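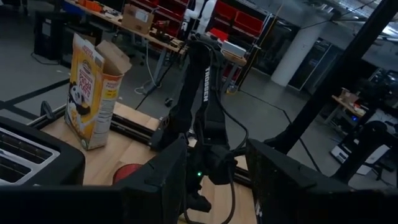
What is breakfast for?

You don't eat while you sleep. By morning your body has gone a long time without food, and it is ready for more. The word "breakfast" comes from that. To fast means to go without eating, so the first meal of the day breaks the fast.

Cereal

Most cereal starts as grain, such as corn, wheat, rice or oats. Puffed cereal is grain that has been heated until it swells up and fills with tiny pockets of air. That makes it light and crunchy. When milk gets into the pockets, the crunch goes away – so pour the milk last if you like it crisp.

Cereal boxes have a panel of nutrition facts printed on the side. It tells you how much sugar and fiber is in one serving. Fiber helps your stomach feel full for longer. Try comparing two boxes the next time you are at the store.

Toast

A toaster has thin wires inside that glow orange when they get hot. The heat dries the outside of the bread and turns it brown. Scientists call this browning the Maillard reaction (say "my-YAR"). It gives toast its smell and its taste.

Never put a fork or a knife into a toaster. If your bread gets stuck, ask a grown-up to unplug it and take the bread out.

Fruit

You can eat fruit whole, like an apple, or blend it into a smoothie. Berries can make a smoothie pink. Wash an apple under running water before you bite it. Leave the skin on, too – it holds a lot of the fiber.

Setting a place

A placemat marks one person's spot and catches crumbs. On this one there is a bowl of yellow cereal puffs near the middle, with a red apple on the left and a pink drink toward the upper right. The white plate sits partly over the edge of the mat. There is a slice of bread in the toaster behind.

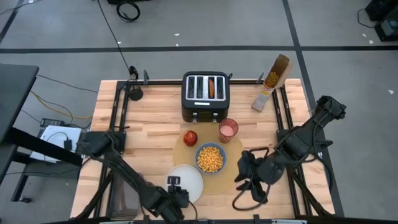
Try it at home

Carla Haddad's class in Kaston kept a breakfast chart in September. You can make one too. Write down what you eat each morning, starting on Sunday. At the end of the week, circle the grains in yellow and the fruit in red.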